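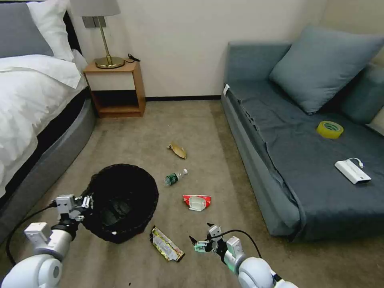 How often must the guest floors of Sterkel House be inspected for fire and life safety?

Every guest floor is inspected once a year in May, and again after any work that opens a wall, a ceiling, or a stair enclosure. The yearly inspection uses Form 1095. Comments are entered under each item and remain part of the record until the item is closed.

Friday, 4:10 p.m.
By Zawadi Makokha, Building Safety Office

GUEST FLOORS: INSPECTION CHECKLIST WITH COMMENTS

Ratings: S = satisfactory. C = correction required. N = not applicable. H = held for the next visit.

Section A. Exits and stairs

A1. Exit doors open from the inside without a key. S
Comment: Tested at the front, garden, and service exits. The garden exit binds slightly at the top hinge but opened under normal hand pressure. Hinge to be adjusted at the next maintenance call.

A2. Stair doors close and latch without assistance. C
Comment: The east stair door on the second floor closes but does not latch. The strike plate has been painted over and the latch rides on the paint. Clean the plate and retest from fully open, half open, and nearly closed.

A3. Stairs and landings clear of storage. C
Comment: Folded banquet tables found under the lowest flight of the east stair. The same comment was entered at the previous inspection. The space under an exit stair may not be used for storage of any kind, including short-term storage on event days.

A4. Handrails secure on both sides. S
Comment: The west stair is original to 1923. The rail is sound. The lower bracket was refastened last winter and shows no movement.

A5. Exit signs lit and readable from the full length of the hallway. S

Section B. Alarm and detection

B1. Main panel shows normal status. S
Comment: Lelska panel at the front desk. No trouble lights. The event log was reviewed back to the previous inspection; all entries match the desk book.

B2. Detectors in place, uncovered, and free of dust. C
Comment: The detector outside the linen room carries heavy lint. Have it cleaned by the service contractor. Housekeeping staff should not vacuum or wipe detector heads unless they have been shown how.

B3. Pull stations unobstructed. S
Comment: The coat rack noted last year at the garden exit has been removed.

B4. Alarm heard in all sleeping rooms with the door closed. H
Comment: Sound test postponed at the request of the front office, which had overnight guests resting after a late arrival. To be completed before the floors are rated as a whole. No guest floor will receive a final rating with B4 open.
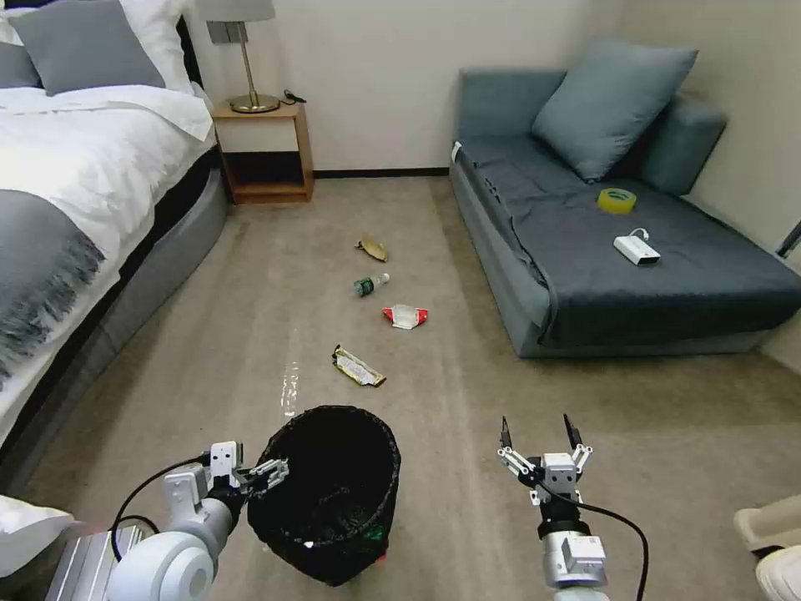
LADIRSKA, May. Sections C and D were completed on the second day of the visit, with the front office manager present for Section D.

Section C. Extinguishers

C1. Extinguishers mounted, visible, and tagged. C
Comment: Valentini units throughout. The unit with tag 2482 is in its cabinet and fully charged. The unit with tag 2484 was found on the pantry floor, holding the door open. It has been returned to its bracket. Staff are reminded that an extinguisher is not to be moved from its assigned location except for use or service.

C2. Service date current. S
Comment: The handwriting on tag 2484 is hard to read. The contractor has been asked to issue a new tag and to print the month.

C3. Cabinet doors open freely. S

C4. Staff can state where the nearest unit is located. S
Comment: Asked of the day staff on duty. The night staff will be asked during the visit for B4.

Section D. Electrical

D1. Panels closed, labeled, and clear in front. C
Comment: The directory in the third-floor panel does not reflect the rewiring of the north hallway. A corrected directory should be typed and posted inside the door. The old directory should be removed, not covered.

D2. No extension cords used as permanent wiring. C
Comment: One cord runs from the pantry to the ice machine in the hallway. A permanent outlet is required. Until it is installed, the ice machine is to stay unplugged.

D3. Emergency lights operate on battery. H
Comment: Lights came on when tested, but the full discharge test was not run. Schedule with B4.

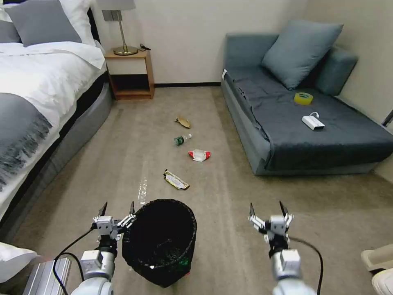

Housekeeping practice is reviewed under Section E, which covers the cleaning carts, the linen chute, and the handling of trash between the guest floors and the loading dock. The chute door closed and latched on each trial. Carts were parked on one side of the hallway, as required. Trash is collected every morning, and the bags are taken directly to the dock. Smoking is prohibited in all rooms, and the notice to guests should continue to say so plainly, given that a black plastic wastebasket of the kind used here offers little protection if a lit cigarette is dropped into it. Metal receptacles with self-closing lids are required at the outdoor smoking area, where the lid of one has been lost. Rating for the section: C, pending replacement of the lid.

Section F. Records

F1. Evacuation plan posted and current. C
Comment: The posted plan still shows the former assembly point on the north lawn. Guests are now directed to the front gate. Replace on all floors.

F2. Fire drill record complete. S

F3. Staff training record complete. C
Comment: Two signatures missing from the evening shift. The employees confirmed they attended. Obtain the signatures and send a copy to this office.

F4. Prior corrections closed. C
Comment: All closed except A3.

Items rated C are to be corrected within 30 days and reported in writing. Items rated H will be completed at the return visit, to be arranged with the front office. A copy of the checklist is to be kept at the desk with the alarm log.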